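Annag Morrison
17th January

Started on the small bedroom this morning. Going to post as I go, mostly so I finish it.

The plan is to have it usable as a guest room by February, when Craig comes to stay. Right now it's where we put things when we don't know where they go.

First job was the closet. Two bags for donation, one bag of trash, and a stack of Gurno catalogs that go back further than I want to say. Recycled all of them.

Found the instructions for the Prostadari heater. We gave the heater away last winter. Kept the instructions for no reason, so those went too.

Second job was the bed. I stripped it and put the sage green fitted sheet on. It's a low bed and it sits right in the corner, so doing the far side means kneeling on the mattress and then smoothing out your own knee prints.

I didn't get every crease. I'm not ironing a fitted sheet. Once there's a comforter over it you won't see them.

Then I used the bed as a table, which I always tell myself not to do. 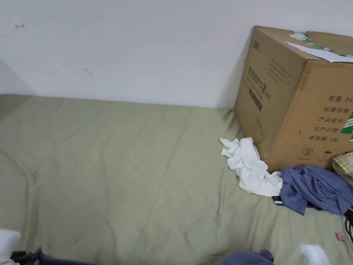
The N95 box is the one I keep going back and forth on. It's big, it takes up a whole corner of the mattress, and it can't stay there if a grown man is going to sleep in this room.

Options so far: top shelf of the closet (too deep for the shelf, I measured), hall closet (full), garage (damp). My sister says take it to the clinic on Purves Street. I'll call and ask if they accept them.

If the clinic says no, it goes at the bottom of the closet and the shoes move to a rack. I've looked at one from Prindeo.

Other thing I noticed with the light on: the wall needs attention. There's a gray scuff above the bed and a little red mark higher up, over to the left. The scuff should come off with a damp sponge. The red one I'm less sure about.

A couple of people asked what paint it is. Plain white, matte. I don't have the can anymore. Matte shows a shiny spot if you scrub it, so go easy and test somewhere low down first.

Not repainting the room for one red mark. I might touch it up if I can match the white.

Still to do: wash the curtains, find the second pillow, get a lamp in there, clear a drawer. Craig Lennox, if you're reading this, you get one drawer.

Stopping for lunch. The donation bags are in the car so they can't come back in the house.

Last one for today. Called the clinic and got the voicemail, so I left my number. Curtains are in the wash. I'll do the wall tomorrow when I've bought a new sponge.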